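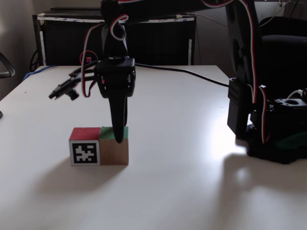
Dec 5, 2022

I finished painting the wooden blocks this weekend. They took much longer than I planned. I bought the bag back in September from Arellano, the craft store near the post office, and it sat in the hall closet for most of the fall.

The blocks are plain cubes, all one size. I wanted color on the top face only and bare wood on the other sides, so the grain would still show. My first try was to dip them. That was a mess. The paint crept down the sides and I had to sand 9 of them back to nothing.

What worked was masking tape. I ran it around the top edge, pressed it down with a fingernail, and put on two thin coats with a foam brush. I gave each coat 25 minutes by the heater. The paint is Pimero craft paint in the small bottles. Red covered well on the first coat. Green looked streaky until the second one — I would buy a different green next time.

Sanding matters more than I expected. I used 120 grit to start and then switched to 220. If you skip the finer paper, the wood fibers stand up under the first coat and the top feels like a cat's tongue. I also wiped everything with a damp cloth and let it sit overnight.

Some of the blocks get a black-and-white square on the front. Those are printed on white card, cut a little smaller than the face, and stuck on with glue stick. I tried white glue first and the card buckled. Cut with a metal ruler and a new blade, and do the long cuts before you separate the squares.

Set side by side on the white table, a red one and a green one line up with their faces touching. I was worried the paint would build up at the edges and leave a gap. The tape took care of that.

The bag held 126 blocks and I have no plans to paint them all. The rest are back in the closet, in a Terkum storage box with the leftover tape and the green I don't like. I still need to decide on a clear coat. The matte one I have smells terrible, and it's too cold to spray in the garage, so that will probably wait until spring.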